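The Spare Room, Week by Week
By Ingegerd Strömberg
April

Print this page | E-mail to a friend

So we finally got the keys to the back unit on Stadum, and I have been dragging boxes in there every evening after supper (my knees are not thrilled!). The plan is a guest room and workshop all in one, with a proper place for all the little bathroom things we keep for visitors – toothbrushes, soaps, combs, the works. Märta Nyberg lent me her van for the big stuff, and 11 trips later I think we're mostly in. I ordered 50 toothbrushes from Medton back in the winter because they were cheap, and I'm still not sorry. My sister thinks I've gone overboard. She also takes three home every time she visits, so she can hush.

The walls are white and they're staying white. I went back and forth on a pale green from Berge for ages, taped the sample cards up, took them down, taped them up again, and then decided I'd rather spend the money on shelves. The floor stays plain concrete until we can afford something warmer, so if you come to stay, bring slippers!

Still to find: a long rug, hooks for the coats, and a lamp that doesn't buzz. If anyone over by Indard is getting rid of a low bookcase, please shout.

Pictures get bigger if you click them, at least on my computer.

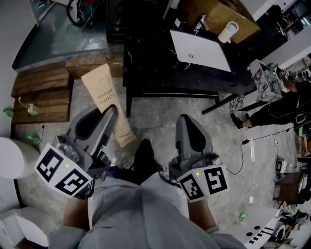 Toothbrush sorting, one paper packet at a time. The marble-patterned table is back there with the white tray on it, and the pallet is over by the wall.

More next time, once the shelves are up and I've found the box with the towels in it.

3 comments | 547 views | Share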